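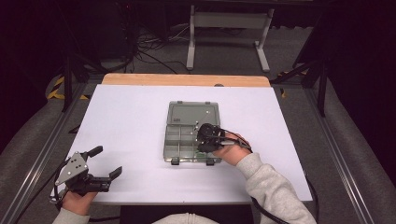 Small Parts Sorting, table set

Version of 1/2/18

What this is

The set collects pictures and notes about one simple household job: putting very small things into a plastic organizer box with compartments, and taking them out again. It was started at Narneck as a side work to a bigger collection about drawers and shelves. We found that the drawers were well covered and the little boxes were almost missing, so we made a separate folder for them.

The set has 517 entries. Each entry is one session at the table, with a short text note written by the person who sat there.

The box

The box is of the cheap kind sold in craft and fishing shops. It is translucent gray plastic, with a hinged lid and thin walls inside that make the compartments. With the lid fully open it lies flat behind the tray, so the box needs twice the depth on the table. Please remember this if you want to repeat the setup on a narrow desk. Our first desk was too narrow and we had to change it.

We bought 6 boxes of the same model from Flenport. They are marked under the bottom with a letter from A to F. Box D has a weak hinge and was used only in the first part of the collection. The clasps at the front are stiff when the box is new. After some days of use they become easier, and the notes from the early sessions complain about them more than the later ones.

The table

The table top is white. We chose a white one so small light parts would be a difficult case, and people who wrote the notes confirm that it is difficult. At the back there is a light wooden edge. A part which rolls can still fall at the sides, and in this case the session continues without it and the note says "lost part".

The position of the box is not fixed. It should be near the middle, with the open tray toward the person, but nobody measured it. If you need an exact position, this set will not help you.

The small parts

The parts are beads, flat washers, short screws, plastic spacers and earring backs. Most are white, cream or clear. A smaller group is green or dark. The full list is in parts.txt, with the name we use in the notes for each one. Some names are local habits: "rice" means the long white bead, and "pill" means the rounded spacer. We did not correct them.

The number of parts in the box changes between sessions. Many sessions use only a few, because a full compartment hides what is inside it.

Kinds of task

fill: the parts start on the table and go in the compartments.
empty: the opposite direction.
move: a part goes from one compartment to another one.
by color: same as fill, with one color for each compartment.
close: the lid is brought down and the clasps are pressed.

There are 34 sessions of the kind "close". It is a low number and we would like to have more.

Files

notes/ has one text file per session
pictures/ has the still pictures, with the same number as the note
parts.txt has the list of parts
boxes.txt has the letter of the box for each session
changes.txt has corrections made after the first release

How the notes are written

A note has the kind of task, the box letter, and then free text. The free text can be one line or half a page. Words that we asked everybody to use the same way are tray, lid, wall, clasp and compartment. Earlier notes sometimes say "room" or "cell" for compartment. In the Cha version of the notes this was made uniform; in the original version it is left as it was written.

Known problems

The plastic is translucent, so a part behind a wall can look as if it is in front of it. At least 2 people should check a label when the part is near a wall.

Sessions recorded in December have darker light than the others.

Numbers of the sessions are not continuous. The missing ones were tests and they are not lost.

In boxes.txt the letters B and D were exchanged for one afternoon. It is corrected now, but if you have an old copy, please download again.

Use

You may use the set for teaching and for research. If you write about it, please cite it as "Small Parts Sorting, table set, Narneck". The Zunetti tools for reading the notes are kept in their own folder and have their own license, so read it before you share them.

Corrections are welcome. Please write the session number first, then the problem.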